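**Ticket 3948** · Pinza derecha suelta la fruta amarilla después de cambiar los dedos
**Abierto por:** Toshio Hosoda
**Fecha:** 4 de febrero de 2018
**Equipo:** dos brazos sobre riel común, controlador Flumlow, dedos Grikurent en las dos pinzas
**Estado:** en observación

Buenos días. Escribo este ticket en español porque el banco de pruebas lo comparten los dos turnos. Pido disculpas si alguna palabra técnica no es la habitual.

Estamos comparando los dedos Grikurent con los dedos Shimada que usábamos desde septiembre. La tarea es la misma para los dos juegos: tomar fruta artificial y ponerla en la cesta, o sacarla de ella. Con los melocotones rosados no tengo queja. Con la fruta amarilla más grande, la pinza derecha cierra, el controlador informa "agarre correcto" y en la subida la pieza se resbala. En 236 ciclos lo he registrado 51 veces. La pinza izquierda no presenta este problema con la misma fruta.

Lo que ya comprobé antes de escribir:

- Los tornillos de los dedos están apretados en las dos pinzas.
- El cable de la muñeca no tira en ninguna postura del programa.
- La versión del controlador es la misma para los dos brazos.

También quería saber si el dedo puede llegar a un melocotón dentro de la cesta sin tocar la pared. Puede, pero el margen es pequeño.
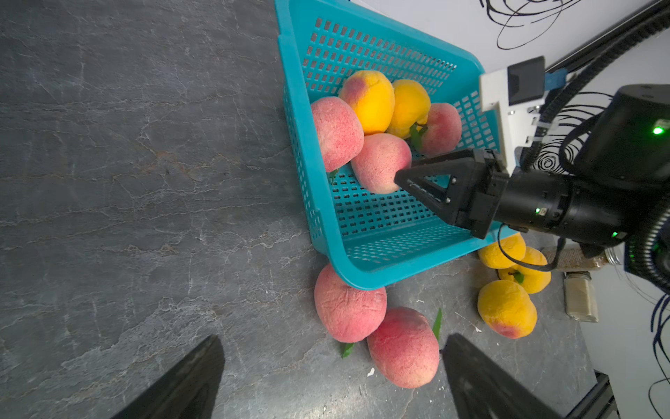
**Awuor Rugemalira:** Toshio, antes de tocar el controlador mira el umbral de corriente. Los Grikurent son más rígidos que los Shimada y el motor llega al umbral antes, cuando el dedo todavía apoya solo con la punta. Si el perfil de la derecha es el viejo, va a decir que hay agarre en cuanto roce algo. Pásame los dos perfiles, por favor. Y dime si centras la fruta con la cámara de muñeca o con la fija.

Gracias, Awuor. Adjunto los dos perfiles. La fruta la centro con la cámara de muñeca, y la fija solo la uso para vigilar los dos brazos.

Tenías razón en una parte: el perfil izquierdo se llama `grikurent_b` y el derecho sigue siendo `shimada_a`. Yo pensaba que el cambio se aplicaba a los dos lados y no es así. Hay que cargarlo dos veces, una por cada brazo.

## Pasos realizados

1. Parar los dos brazos y cargar `grikurent_b` en el lado derecho. Reiniciar el controlador. Sin este reinicio el nombre cambia en la pantalla, pero el umbral queda igual.

2. Repetir el cero de la pinza con los dedos abiertos y vacíos.

3. Comprobar el centrado con la cámara de muñeca. La fruta amarilla grande debe quedar entre los dos dedos antes de bajar, con espacio por ambos lados. Si un dedo va a tocar primero, corrijo el giro de la muñeca y no la posición del brazo.
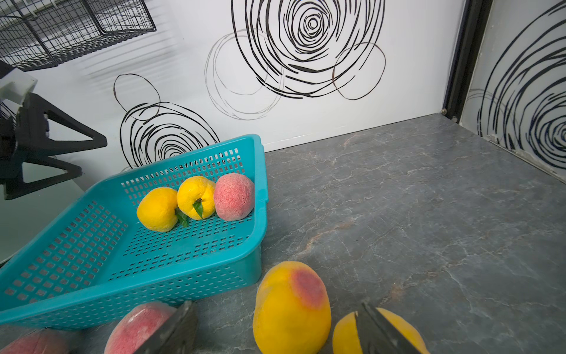 4. Ejecutar siete ciclos solo con el brazo derecho, a velocidad reducida. Ninguna caída.

5. Activar otra vez el brazo izquierdo y trabajar con las dos pinzas delante de la cesta. Este paso me preocupaba, porque los cables de las muñecas hacen una curva por encima de cada pinza y con los Grikurent la aproximación es más baja. Dejé espacio libre entre las dos y reduje la velocidad cuando la izquierda se acerca a un melocotón.

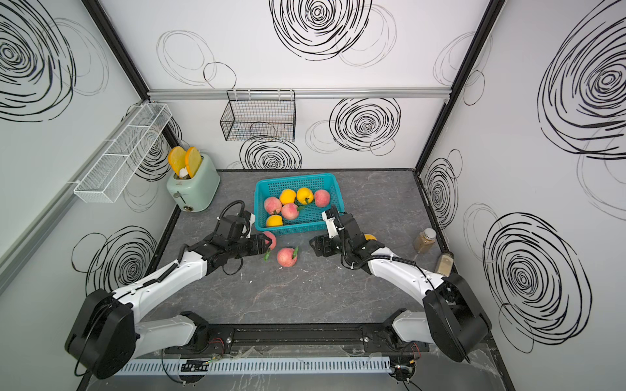 ## Resultado después del cambio

La fruta amarilla ya no se resbala en la subida. Queda una diferencia que no comprendo bien: el cierre del lado derecho es casi 7 milisegundos más lento que el del izquierdo, con el mismo perfil. No sé si es un valor normal entre dos motores o si debo abrir otro ticket.

**Awuor:** Es normal, los motores no son del mismo lote. Si pasa del doble, sí me avisas. Lo que yo haría es repetir la serie completa antes de cerrar, con el brazo izquierdo sobre la cesta, que es cuando el derecho tiene menos sitio.

De acuerdo. He empezado la serie con esa postura.

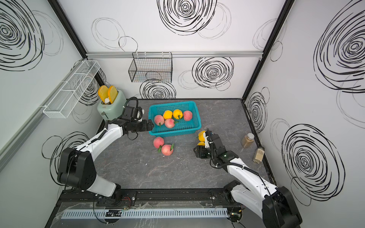 *Brazo izquierdo sobre el borde de la cesta; la pinza derecha sostiene una fruta amarilla justo por encima de la encimera.*

## Pendiente

- Terminar la serie de 236 ciclos con el perfil correcto en los dos lados.
- Montar otra vez los dedos Shimada y repetir su serie con `shimada_a` en ambos brazos. La comparación que envié a Revell mezclaba perfiles y no es válida; ya les escribí para que no la usen.
- Añadir a la guía de cambio de dedos la línea sobre cargar el perfil dos veces y reiniciar.

Dejo el ticket abierto hasta tener las dos series.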